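Packing Room Support
Ticket 4000: Kraft paper on bench 4 will not lie flat

Site: Salazar Street
Area: Packing room, bench 4
Category: Consumables and work surfaces
Priority: Normal
Assigned to: Edgardo Cabrera, Facilities Support
Status: Resolved, monitoring

Summary of request

The packing team at Salazar Street reported that the brown kraft paper used to cover bench 4 would not stay flat during the morning shift. The edge furthest from the operator lifted within an hour of a fresh sheet being laid, and small items placed near that edge slid back toward the middle. The team had been replacing the sheet twice a day and requested advice on whether the paper, the bench or the method of laying was at fault.

Details supplied by the requester

Paper: Brandine kraft, brown, uncoated, supplied on a roll.
Stock code: 996.
Bench: white top, standard height, wiped down at the close of each shift.
Fixing: masking tape at the front corners only.
Other benches affected: bench 2 on one occasion. Bench 2 is normally covered with the older Idov paper and has not otherwise been the subject of a complaint.

The requester advised that the lifting was worse when the sheet came from near the centre of the roll. The requester also asked whether a heavier grade could be ordered, and whether the sheet could be done away with altogether. The second question was referred to the packing supervisor and is dealt with at the end of this log.

Troubleshooting log

Entry 1. Facilities Support
Ticket received and acknowledged. The requester was asked to keep the next discarded sheet and not fold it. Staff were advised to continue using the bench in the meantime and to keep glassware away from the raised edge.

Entry 2. Facilities Support
The discarded sheet was examined in the storeroom. It held a strong curl in the direction of the roll. When the sheet was turned over, the ends bore down on the floor and the middle stood up slightly. No tears were found. Two old tape marks were present at one end and none at the other, in keeping with the fixing method described in the request.

Entry 3. Packing team
A sheet was laid with the curl facing down, as suggested by telephone. The front of the sheet was much improved. The back still rose, and a fold formed when a carton was pulled across it. The team would prefer not to tape the back edge if this can be avoided, as the tape leaves a residue on the white top that takes some time to remove.

Entry 4. Facilities Support
Storage of the roll was checked. It was found standing on end beside the loading door, where the floor is cold and the air is often damp. The supplier's leaflet recommends storing rolls on their side, in their wrapping, and away from outside doors. The roll was moved to the lower rack in the storeroom. Staff are reminded that rolls should be returned to the rack after cutting and should not be left at the bench.

Entry 5. Facilities Support
Bench top checked with a straight edge. No bow or twist was found. One levelling foot was loose and has been tightened. This is not considered to be the cause of the fault and is recorded for completeness.

Entry 6. Packing team
A sheet from the relocated roll was laid in the afternoon. Curl was reduced but still present. The team asked whether the sheets could be cut in advance and left under weight overnight. Facilities Support had no objection, provided that the cut sheets are not stacked in the walkway.

Entry 7. Facilities Support
Flat storage arranged. A Mukitz plan drawer that was no longer required by the front office, asset number 589, was moved to the packing room and placed under bench 3. Cut sheets are to be kept in the top drawer with a board over them. The lower drawers are not to be used for paper until the runners have been looked at.

Bench 4 was visited again on the same day.
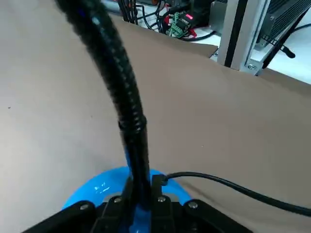
This page was last changed on 19 Oct 2018.

The brown paper covers nearly all of the lower and left part of the view and bends gently in places. The trouble is further up, where the sheet rises and folds and its raised edge runs on a diagonal, leaving a pale strip of the white top uncovered, with some shadow near the fold. On the basis of this visit, Facilities Support concluded that turning the sheet curl side down would not be enough and that the back edge also required holding.

Entry 8. Facilities Support
Two methods of holding the back edge were tried. Low-tack tape held well and came away cleanly, but it had to be replaced whenever the sheet was changed. A flat steel bar covered in felt held equally well and could be lifted off and put back by one person. The packing team chose the bar. A second bar has been ordered for bench 2.

Entry 9. Packing team
Bar in use for one full week. No further lifting at the back edge. The sheet is now changed once a day, at the close of the afternoon shift. One staff member found that the bar gets in the way when long cartons are being closed. Facilities Support advised that it may be taken off for that task and replaced afterward.

Resolution

The curl was attributed to the paper being stored upright in a damp position and used directly from the roll. The following arrangements now apply to bench 4 and are recommended for all benches covered with kraft paper:

Store rolls on their side on the lower storeroom rack.
Cut sheets the day before they are needed and keep them flat in the plan drawer.
Wipe the bench and let it dry before laying a new sheet.
Lay the sheet with the curl facing down and smooth it from the centre outward.
Tape the front corners and place the felt-covered bar along the back edge.
Replace any sheet that has been creased or torn.

Outstanding matters

Heavier paper: a sample has been requested from Brandine. No change to the standing order will be made before the sample has been tried.

Use of bare benches: the packing supervisor has confirmed that the covering is to remain. The white tops mark easily and the paper is also reused as void fill where it is clean.

Plan drawer runners: a separate ticket is to be raised by the packing team.

This ticket will stay open for monitoring until the next bench inspection in May. Any recurrence should be added to this log and not submitted as a new request. Please state the bench number, and whether the sheet came from the drawer or from the roll.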